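Neighborhood Help > Outdoors & Paths > Walking and Biking

Overgrown path between the railings and the reeds, who do I even ask?

Posted by pathside_mom
October 17, 2023

Hi all, long-time reader, first time I've needed to ask something in this section. We moved to the Joria side of town in June and I've been walking my daughter to school along the paved path that comes out by the houses. I love it (no cars! ducks sometimes!) but the plants along the narrow part have gotten totally out of hand. When we started using it we could walk side by side with the stroller. Now I'm pushing through wet leaves with one hand up in front of my face, and my sleeves are soaked by the time we get to the street.

My questions, sorry there are a few:

Who is supposed to cut this stuff back? I called the city and the person I got was very nice but said it might belong to the Drandska development, then gave me a reference number, 3091, and I haven't heard anything since.

Am I allowed to trim it myself? I don't mean anything big. I have a pair of Jolta hand shears that my dad gave me and I'd be happy to do ten minutes on the way home.

What is the tall spiky plant? It has long flat leaves like straps and they're really tough. My daughter calls it the sword bush. I'd like to know if it's going to get bigger.

Thanks in advance!!

6 people found this useful

reedy_or_not

Okay so I've lived near there a long time and have been through this whole thing before, so let me save you some phone calls.

The path is in two pieces as far as upkeep goes, and that's why you're getting bounced around. The part with the railings was put in with the houses, and the narrow part through the trees was there way before that. When I went through it, the older part was on the city's list and the newer part was on the development's. If you call and just say "the path" they'll each assume you mean the other one. You have to say which end. I always say "the railing end" or "the tree end" and make them repeat it back to me, and my husband thinks that's rude but it works.

About cutting it yourself: I wouldn't touch anything rooted behind a railing or on somebody's lot, you never know who's going to come out and yell. For a leaf or a twig that's poking right out over the pavement, I've snapped off plenty and never had a problem, but I'm not a lawyer and you should ask when you call. Don't leave the clippings on the path! They get slick as anything when it rains and I went down hard on some once.

On the plant, my guess is flax, the big garden kind. I had one by my mailbox and the leaves were so tough that my shears just chewed on them. What works is an old bread knife, down low, one leaf at a time. Wear long sleeves. Don't shear it across the top like a hedge, because all the cut ends turn brown and it looks awful for a year. Take the old floppy outside leaves off at the bottom and leave the middle alone. And yes, it'll get bigger. Mine got taller than me before I gave up and dug it out, and that took a whole weekend and a borrowed pickup.

If it's reeds and not flax then that's a different story, they'll come right back no matter what you do.

14 people found this useful

pathside_mom (original poster)

Thank you, this is so helpful!! I had no idea it was two different owners. Okay, pictures. The tree end comes first and the railing end second.
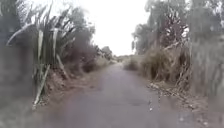
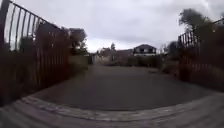
What else I should have mentioned

The spiky one is on the left in the first picture. There are a few pale leaves mixed in and one that arches way out to the side, is that a sign it's dying or do they just do that? And in the railing picture, would you bother reporting the brown shrubby stuff on the left? It's growing up through the bars. The path itself is nice and wide there so it doesn't get in my way, but if it's all one report I may as well put everything in.

Also somebody messaged me asking if it's okay for strollers. Yes, mine is a cheap one with small wheels and it rolls fine on both parts. It's only the plants that are the trouble.

2 people found this useful

gate_latch_greg

just call the city. took them like 5 weeks for me but they came

1 person found this useful

soggybootlaces

I'm a little obsessed with this topic so forgive the length. I did landscaping for a while with Rissanen (small outfit, mostly yards and a few apartment places) and we had to deal with edges like this constantly.

First, the pale leaves. That's pretty normal on a big old clump if it's flax like reedy_or_not thinks. The outside ones get old, fade, fold over and flop down, and new ones keep coming up in the middle. If the center still looks green and upright I wouldn't worry about it at all. If the center pulls out in your hand and smells bad, that's rot, but I'd be surprised. The arching one is just a long leaf that got too heavy for itself. I can't tell you for sure from a photo whether it's flax or some kind of reed. Feel the base of a leaf next time you go by. Flax is folded tight like a fan down there, and it's stiff. Most reeds have a round stem with the leaves coming off it.

Second, the brown stuff in the railings. I'd put it in the report, yes, but as its own thing. Brown in October doesn't mean dead, lots of shrubs and reeds look like that by now and green up fine. The problem with letting it grow through the bars is that the stems get fat and then you can't pull them back out, you have to cut them on both sides. We had a job once that was nothing but that, 821 feet of fence with shrub stems stuck in it, and the bill came to around $2,000. The owner was not happy, and a quick trim every year would have cost him way less. So you could mention that when you call! People in offices do perk up a bit when you tell them it'll get more expensive.

I do disagree with reedy_or_not on the bread knife. A pruning saw is so much better, a little folding one, and you won't slice your knuckles. But either way I'd let the city do the clump if it's theirs. It's a bigger job than it looks, the leaves are heavy, and then you've got a pile of stuff that most yard waste pickups hate because it wraps around the machinery. Check with yours before you fill a bin with it.

What I'd put in the report: which end, which side of the path as you walk toward the houses, and how much pavement you've got left to walk on at the tightest spot. Bring a tape measure and write the number down. "It's overgrown" gets put at the bottom of the pile and a measurement gets somebody sent out, at least that was how it went at the places I worked. And give them that reference number you already have so they don't start a new one.

9 people found this useful

pathside_mom (original poster)

Going to take the tape measure tomorrow after drop-off. I'll do the tree end with the city first and then try Drandska about the railings. My daughter would like everyone to know she does not want the sword bush cut down, only "given a haircut."

4 people found this useful

Log in to reply to this thread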